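La mesa blanca, por fin
7/2/18

¡Hola otra vez! Varios me habíais pedido fotos de la mesa nueva del taller, así que aquí va la galería (cortita, que todavía estamos colocando cosas). Es el modelo Storstead, lo encargamos en Londholm y tardó 40 días en llegar, pero yo estoy encantada con ese blanco mate tan liso. 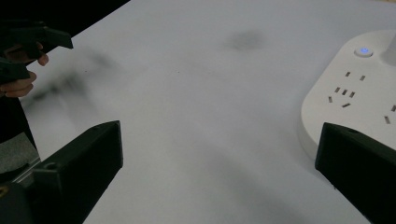

El montaje lo hicimos entre 3 en una tarde, con una pausa larguísima para merendar. Chrysanthi Vlachopoulos se empeñó en nivelar las patas una a una y le doy toda la razón, porque la vieja cojeaba muchísimo. Según el catálogo caben hasta 7 personas sentadas; nosotros solemos ser 4, o sea que vamos sobradísimos de sitio.

Para limpiarla, paño húmedo y ya está. Las sillas llegan en mayo, ¡subiré más fotos entonces!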